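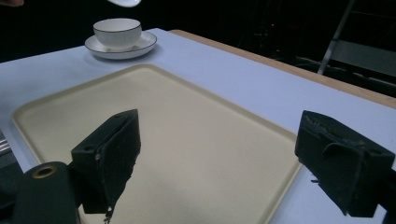

A vistoria do terminal de contentores de Wernum começou pelo portão 7, como todas as anteriores, e pelo mesmo motivo: é o único que abre à primeira. O relatório segue a ordem da lista em vigor, com os comentários da inspetora Iwona Gajewski transcritos tal como ficaram no caderno. Quem espera drama deve saber que a coisa mais perigosa de uma reunião de abertura costuma ser o café, servido em chávena branca com um risquinho escuro na borda e pires a condizer, e que mesmo essa fica, em regra, mais bem pousada do que metade dos cones do cais.

LISTA DE VERIFICAÇÃO – CAIS E PARQUE DE CONTENTORES
Janeiro de 2026
Inspetora: Iwona Gajewski
Responsável pela operação: Jinfeng Lu
Legenda: C = conforme; NC = não conforme; O = observação

1. Acessos e circulação

1.1 Portões com fecho e sinalização legível – O
O fecho está bom. A placa de limite de velocidade também, desde que o condutor pare para a ler.

1.2 Passadeiras de peões pintadas – NC
A pintura acaba a meio da via interior. O peão que chegue até ali fica entregue ao seu critério. Repintar até à próxima visita.

1.3 Separação entre peões e tratores de parque – C
Barreiras completas no troço norte. Uma delas foi reparada com abraçadeiras, que aguentaram o teste de empurrão e uma segunda tentativa menos educada.

1.4 Iluminação do parque – C
Todas as torres acesas, incluindo a que em novembro estava dada como «em análise».

2. Gruas e equipamento de elevação

2.1 Certificados afixados na cabina – C
Afixados, válidos e, na grua Midik, plastificados com um zelo que se regista.

2.2 Paragem de emergência – C
Testada nas duas gruas de cais. O operador da segunda pediu aviso prévio da próxima vez. Pedido anotado.

2.3 Cabos e ganchos – O
Desgaste dentro dos limites. O spreader da grua Midik tem um trinco lento a recolher, que a equipa trata pelo nome próprio, sinal de que o problema é antigo. Apresentar ordem de trabalho.

2.4 Anemómetro e alarme de vento – NC
O anemómetro mede. O alarme foi desligado porque, segundo a folha de turno, «toca quando há vento». Religar antes do próximo navio.

3. Contentores e empilhamento

3.1 Alinhamento das pilhas – C
Verificados 127 contentores no bloco sul.

3.2 Contentores com mercadoria perigosa segregados – O
Segregação correta. A planta afixada à entrada do bloco mostra o parque antes da ampliação e convida o visitante a entrar por uma parede.

3.3 Tomadas de frigoríficos – NC
A tomada 2049 não tem tampa. A tampa foi encontrada a segurar a porta do armário de ferramentas, função que desempenha bem.

3.4 Selos e registo de entrada – C
O sistema Flevent e o registo em papel coincidem. A inspetora conferiu duas vezes, por desconfiança profissional.

4. Instalações de apoio
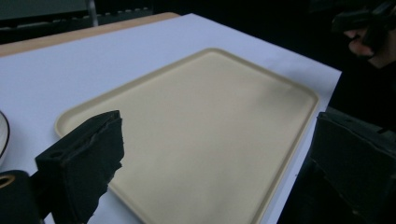 Tabuleiro creme sobre mesa coberta de branco.

4.1 Extintores – C
Dentro do prazo e acessíveis. O do corredor deixou de servir de cabide.

4.2 Caixa de primeiros socorros – O
Completa em tudo, exceto pensos. Sobram ligaduras para mais de 500 pequenos acidentes, que se espera não ver todos no mesmo turno.

4.3 Saídas de emergência – NC
A saída do lado do cais estava livre. A do lado do parque tinha uma palete com material do navio Khúc, «só até logo». A etiqueta da palete é de novembro.

4.4 Formação do pessoal – C
Fichas assinadas. Uma delas por alguém que, a julgar pela caligrafia, a assinou em andamento.

5. Seguimento

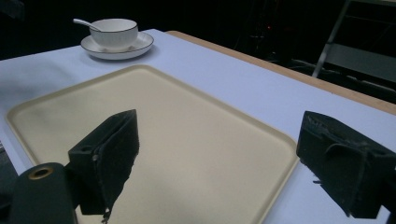

As não conformidades 1.2, 2.4, 3.3 e 4.3 têm de ser respondidas por escrito, uma a uma, com fotografia do trabalho feito. Respostas do tipo «está a ser visto» contam como ausência de resposta. Jinfeng Lu pediu que os documentos passassem a ter um lugar certo, e a sugestão da inspetora é modesta: um tabuleiro retangular de rebordo baixo, daqueles cor de creme com os cantos arredondados, pousado numa mesa branca onde se dê por ele. O rebordo não impede ninguém de pôr lá as chaves do trator, mas ao menos as chaves ficam num sítio conhecido.

O alarme de vento deve ser tratado primeiro. A passadeira pode esperar por tempo seco – a tampa da tomada não, e a porta do armário terá de arranjar outro calço.

Cópia entregue ao responsável pela operação, que assinou sem comentários e perguntou se a palete contava mesmo.
Conta.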